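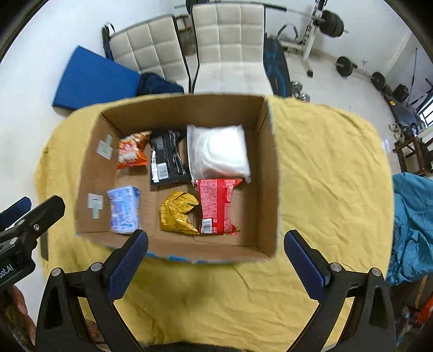

Ticket: Zakaria cover scans credited to the wrong artist
Opened 16 Jun 2026 by Nicanor Varela
2 min read

Five covers on the Grenusier paperback page are listed as Follton's. I doubt it. Two have a signature at lower left, and it reads Gakska to me.

Update 1: Reda Fawzy says the credits came over in the March import and "should be right." Should be. I asked for the source and got a link back to our own page.

Update 2: Cleared the cache, reloaded, same credits. Re-ran the import on one record — still Follton. So the error is in the spreadsheet, or somebody typed it in by hand.

Update 3: Row 700 has the artist column shifted down by one. Fixed there. I'm not closing this until the other rows are checked against the printed books.

Status: open

6 shares | 2 comments

inkwash: Follton never painted hands like that.

pulpshelf: Signatures get faked too, you know.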